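Filed under: House & Home, Small Defeats

5/29/22

I have been trying to like flower arranging. The branches came from Humolby, 74 cm long, and the vase from a different shop entirely, because I buy vases the way other people buy hats – for the colour, with no thought to what goes in them. So now I own a very small white pot and a very tall bundle of twigs.

Alasdair Gourlay says the rule is one and a half times the height of the vase. I didn't tell him my sums. He also says to leave the tie on until the stems are in, and for once I listened. 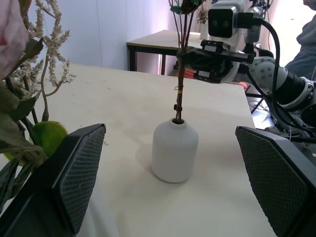 Gold tie still on, little black clip just above the neck.

Next I'll trim the ends, or buy a bigger vase. There's a grey one I've had my eye on since last June.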